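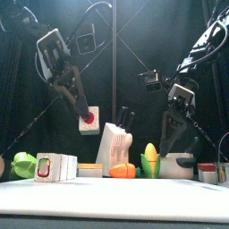
1/ Two weeks with the Wunine fingers on both arms and I'm still not sold. The sales page says "universal two-finger end effector," and I've learned to read "universal" as "we tested it on a cube." Fine, so I gave it the cube first. The left arm has the speckled foam block with the red dot in its fingertips and is holding it up level with the top of the knife block. Great. A clothespin could do that.

2/ Some background for people who found this through a repost. I have a two-arm bench and a small budget, and I get asked "which gripper should I buy" about once a week. My answer has been "the cheap one, until it hurts you." This thread is me checking whether that still holds up.

3/ The contenders: Wunine fingers, $419 a pair. Butov parallel jaws, $1,574 a pair, which is a number somebody in marketing must have been proud of. Same arms, same cameras, same toys, same person driving. I ran the Butovs first, so if anything I was better practiced by the time the Wunines went on. Keep that in mind when I'm nice to them.

4/ Foam is the easy stuff. It squashes, it grips back, it forgives you for being crooked. Any demo reel that's all foam should be watched with the sound off. Both grippers did every foam pick I asked for. I'm throwing those results out.

5/ Toy vegetables are where it gets interesting. The carrot comes in two segments, and if you close on the seam with the Wunines one half tries to leave. The Butovs have wider pads and cover the seam. Point to the expensive ones, though I fixed most of it on the Wunines with a strip of rubber tape that cost less than a coffee.

6/ Corn was bad on both. The husk leaves get between the finger and the cob and you end up holding a leaf. I don't blame the hardware for that one. I do blame the Butov brochure, which has a picture of corn in it.

7/ Pot handles. The Wunine fingers taper down to a narrow tip, which is lovely for getting into tight spots and lousy for holding anything long by one end. Pick a pot up by its handle and it wants to rotate. You can squeeze harder, and then the motor gets warm, and then you get to read the forum.

8/ About the forum. There's a popular post claiming 2,000 cycles on Wunine fingers "with no backlash." No method, no load, no before and after. I'm not calling anyone a liar. I'm saying I felt slop in the left one well before I had done anything like that many, and I wasn't rough with it.

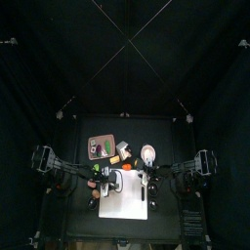 9/ The other half of this is cameras, and I'd argue it matters more than the fingers. I tried driving from the overhead view only, then with the wrist cameras added. Overhead only, I was fine at finding things and terrible at the last inch. I'd come down on a plate convinced I was over the rim and close on air.

10/ With the wrist view on, most of those misses went away. On BOTH grippers. The gap between the $419 pair and the $1,574 pair got a lot smaller once I could see what I was doing. I'd love for a vendor to put that in a comparison chart. I'm not holding my breath.

11/ Controller notes, quickly. I swapped the stock one for an Allatport board because people kept telling me it was "night and day." It's dusk and slightly later dusk. Motion is a bit smoother on slow approaches. Setup ate an evening, and the cable that came with it was too short for a bench this size.

12/ I also tried the Kaewkla pads, the soft slip-on ones. 16 bucks a set. They help on the plate and on anything shiny. They're worse on small blocks -- too thick, you can't see the tip anymore. I left them on the right arm and took them off the left, and that's the setup I'd keep.

13/ Things I didn't test, before the replies fill up: wet stuff, real food, anything heavy, anything sharp. Also no suction. Yes, I know about suction. Please stop sending me suction.

14/ And one driver is one driver. My hands have habits. I come in from the side too often and I over-squeeze when I'm tired. Somebody with a lighter touch might get on better with the Wunines than I did, or might hate the Butovs, which have a dead spot right where you want fine control.

15/ So would I buy the Butovs again? With my own money, no. They're nicer. They aren't over a thousand dollars nicer, at least on a tabletop full of toys. If you're already set on spending that much, get decent wrist cameras first and see what's left over.

16/ Would I recommend the Wunines? With tape on the fingers and a spare set in the drawer, sure, grudgingly. Check the finger bolts after the first few sessions. Mine had backed out a little on one side, and I spent far too long blaming the software.

17/ I'm going to leave the Wunines on until December and write down every time the slop gets worse. If you've got a pair with real hours on them and you kept notes, I want to see the notes. "Works great for me" I've already got plenty of.

Oct 26, 2021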